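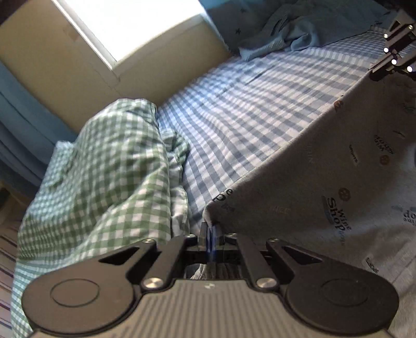 Back bedroom, morning. Two ginghams and the Wine Shop cloth.

Home Rooms Linen Garden Gallery Contact

The back bedroom at Wastham

Posted July 29, 2022 by Stelmakh
Last updated: January

The back bedroom is the smallest room in the house and gets the most sun. We use it as a spare room for most of the year, and in summer it doubles as the place where the linen is sorted before it goes back in the cupboard. This page is part of the set on bedding at the house. The front bedroom, the landing cupboard and the washing line have their own pages.

Several people wrote after the last set to ask where the checked covers came from and how they are looked after, so the notes are longer this time.

The sheet

Blue and white gingham, a small check. It is the older of the two checks and has gone soft with use. It came from Tevton, the draper's that used to be on the corner of Atine Road, in the closing-down sale. We bought three at the time. One has since been cut up for pillowcases and the third is in the landing cupboard.

Small checks are good for a spare bed. They don't show creases much, and if the bed is made in a hurry the pattern tells you straight away whether the sheet is on square. In the photograph the duvet has been left bunched up, so you get a fair idea of how the two checks look together when the bed is not made.

The duvet

Green and white gingham. Blue and green checks were not planned as a pair. The green one was meant for the front bedroom, but the walls in there are a colder colour and it looked wrong. Against the beige in the back room it is fine.

The cover is washed at 40 and dried on the line. It takes most of a day to dry in summer and nearly 3 days indoors in January, with the corners turned over halfway through. Button it up before it goes in the machine or the pillowcases will all end up inside it.

The filling is a light one. Guests who feel the cold are given a second blanket from the chest on the landing.

The blanket with the stars

Light blue, with dark stars printed on it. It lives at the wall side of the bed and gets pushed about a good deal. It is a useful size for sitting up and reading, and it has been on more picnics than any of the proper picnic rugs. We wash it by itself and keep it away from the radiator.

It has been mended twice along one hem. The first repair was done in the wrong colour thread and we have left it.

The Wine Shop cloth

Light grey, printed all over with dark words and little round brown emblems. "Wine Shop" is the easiest bit to read. The words run in different directions, so whichever way you put it down some of it will be sideways.

It was in a bundle of oddments from the Wastham summer sale, tied up with string, and the whole bundle cost less than a loaf of bread. The other pieces in it were plain and have been used for patching. This one was kept because of the print. It has been over the back of a chair, on top of the chest and along the kitchen shelf, and on the day of the photograph it was hanging over the side of the bed.

We have been asked if it would make a cushion. It probably would. Cutting it is the difficulty, as the best of the lettering is spread out and a cushion front would lose half of it. A long bolster might be the answer, or a simple hem and nothing else.

The window and curtain

The window is bright enough in the morning to wash out anything photographed near it. The curtain is blue. A lined pair was tried one winter and made the room dark until lunchtime, so they were taken down again and are now in the front room.

If you are choosing bedding for a sunny room, expect it to fade on the side nearest the glass. We turn the sheet end to end each time it goes on, and the duvet cover is swapped over when we remember. The cupboard sheet and the one in use were the same blue when they were bought. Laid side by side now, you can tell them apart.

The walls

Beige, and due for repainting. We have a tin left over from the landing which is a shade lighter, and the plan is to use that. It should cover the back room with enough left for the inside of the cupboard door. The job has been put off until the weather is cool enough to paint with the window shut in the evenings.

Sorting day

Linen is sorted on this bed as it is the only one with decent daylight. Sheets are folded first, then covers, then anything odd. Pieces with holes go in the mending bag, and pieces past mending are cut into squares for cleaning. Last year that made 70 squares, which was more than anyone needed, and a good number were passed on to the garage.

The folded sets are put away with the pillowcases inside, so that one bundle makes one bed. It saves standing on the landing with the cupboard open, looking for a match. Anything checked goes on the left, plain on the right, and single oddments on the bottom shelf. The cupboard has 5 shelves and the top one is too high to be much use, so it holds the Christmas tablecloths.

Measuring

A few readers asked about sizes. We have stopped giving them here, as old sheets have shrunk by different amounts and the labels are no guide. If you are buying second-hand, take a tape measure and add a good margin for tucking in. Gingham is easy to check for straightness before you buy: fold it along a row of squares, and if the edges don't meet it was cut crooked or has been pulled out of shape on the line. A sheet that is slightly out will do for a guest bed. One that is badly out is better bought for its fabric.

Look at the middle of the sheet as well as the edges. Hold it up to a window, and thin places show at once. Two of ours have been turned sides to middle, with a flat seam down the centre, and both have had years of use since.

Notes added in January

The star blanket has moved to the front room for the winter. The Wine Shop cloth has been hemmed and not cut. The walls are still beige.

A reader asked for the name of the soap we use on the checks. It is whatever is cheapest, in a smaller amount than the box says, with a second rinse.

Next in this set: the landing cupboard, shelf by shelf.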